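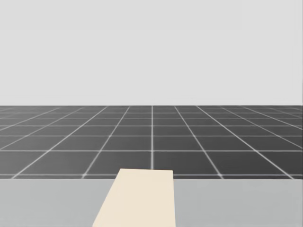
Why did our arm keep dropping the part when the simulator said everything was fine? The simulator had the wrong friction setting for the block, so the grip force it picked was way too low for the real thing.

That took us most of the semester to figure out, so let me back up a bit. Our project was pick and place with two arms in simulation, then the same motions on the Kedside bench in the lab. The part is a long flat slab, and in the sim it's just a cream-colored block on a gray table. I did the grasp code, Gilles Charpentier did the controller, and we both did the complaining.

In February things looked great. We ran 615 grasps in the simulator and 95 percent of them held, and I was already picking out fonts for the poster (I know). Then we moved to the bench and the slab slid out on the first lift. And the next one. One of them landed on the cable tray and tripped the e-stop, which scared me more than I want to admit!

What we blamed first

I blamed the Nerkis fingers. Gilles blamed my timing. We spent almost 6 days swapping finger pads and slowing down the lift, and the slab still slipped, just slower. Then I thought it was the camera offset and redid the whole calibration, which came out the same as before. Great use of a weekend.

What it was

I finally opened the scene file and read it line by line. When we swapped the starter cube for the slab, we copied the cube's contact settings over, rubber and all. Our force limit came straight out of that, so on the bench we were barely pinching. Gilles found a second problem the same night: the slip check was turned off in the bench config, so the arm kept swinging after it lost the part. That's the one I'd call a real safety issue.

Fixes so far

We measured friction with a tilt test, put that number in the scene file, and raised the force limit. Slip check is on by default now and stops both arms. After that we did 4 bench sessions with two drops total, and the arms stopped both times. The Jekstead write-up still has our old numbers in it and I need to go change those before we hand over the code.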